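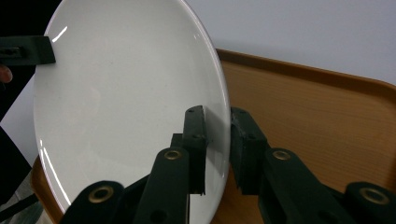 Figure 6. Plate held by the rim, pads on either side.

6. Running the Plate and Tray Table on an Open Day

This section covers the Jada hand gripper table as it is run for visitors. It assumes you have finished Section 5 (Unpacking and Charging) and that the Wirnen recording unit is switched on and linked. Last revised August 20, 2024.

6.1 Before the doors open

1. Set the table at least 80 cm from the wall so the operator can stand behind it.
2. Mark a line on the floor with tape, 90 cm from the front edge of the table. Visitors who are not holding a gripper stay behind it.
3. Wipe the plate and the tray. Fingerprints and grease make the plate slip.
4. Open and close each gripper ten times. The linkage should move freely and the pads should meet along their full length.
5. Look at the pads. Scuffs and scratches are fine. Replace a pad if a piece has come away from the gripping side or if a screw stands proud of the surface.
6. Start a new session on the recording unit and name it for the day.

NOTE: The unit holds 800 short takes. On a busy day, clear it at lunch.

6.2 Showing the plate lift

1. Put on both grippers and tighten the wrist straps.
2. Bring one pad in front of the rim and the other behind it. Keep the pads a little way in from the edge.
3. Squeeze until you feel the rim seat against both pads, then stop. More force does not give a better hold.
4. Tip the plate up over the tray. Keep it low.
5. Bring in the second gripper before you move the plate sideways.
6. Set it down and release one side at a time.

CAUTION: Keep the plate over the tray or the tabletop at all times. Do not pass a plate from gripper to gripper over the floor, and do not let a visitor do so.

CAUTION: Keep loose sleeves, hair and fingers away from the linkage pivots.

Let visitors try step 2 and step 3 with the plate lying flat before they try the full lift. Children under eight should use the Carent foam disk from the spares box.

6.3 Showing the tray

The tray is harder than it looks. It is wider than the gripper opens, so it has to be taken by its raised rim.

1. Lay the tray flat on the table, turned at an angle to you.
2. Open the gripper fully and come in low over one long side.
3. Place one finger inside the rim and the other outside it, over the bare table.
4. Close slowly. If the tray slides, open up and start again.

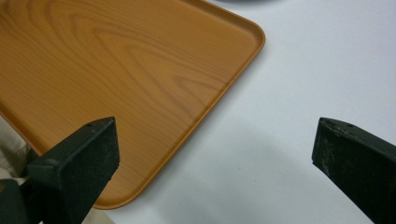 At the October open day in the Liapis hall, one visitor asked why the machine could not just learn this from watching ordinary hands. The answer we give is that a hand has more ways to hold a rim than the gripper does, and the arm that will do the job has only the gripper. Keep the answer short and offer the visitor a turn.

6.4 If something goes wrong

Plate turns in the pads: wipe the rim and grip nearer to the middle of the side facing you.
Pads close unevenly: loosen the pivot nut half a turn, work the gripper, retighten.
Unit beeps twice: the take was not saved. Repeat it.
Unit beeps without stopping: see error 29 in Section 9.

6.5 Closing the table

1. End the session on the recording unit. Wait for the light to go out.
2. Hang the grippers by their straps with the pads open.
3. Wrap the plate and lay it flat in the case, tray on top.
4. Pull up the floor tape.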